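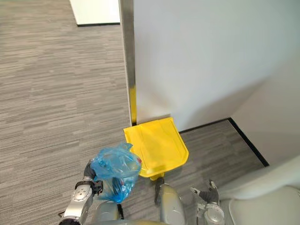 Banska cleanup demos, October batch

Quick dump from the Juma floor, more to come when I get thru the folder. We're teaching the trash task by remote control: operator drives both arms, robot logs every move, Zulley trains on it later. Aiming for 300 good runs. Some 500 tries to get there, probaly. Bag goes in the left hand, always. Right one stays free for the dustpan. Start slow, no jerky wrists, redo the run if the bag drops.

Wrist views get saved with every run. Handy for checking finger spacing before a grab, the head view misses a lot of that.
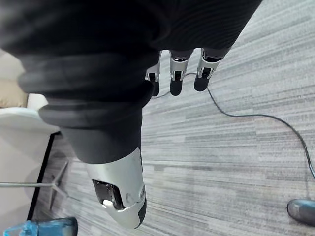

Right hand over the carpet, fingers and thumb pointing down. Thin black cable on the floor.

Thepsuriya set next, 3 new operators.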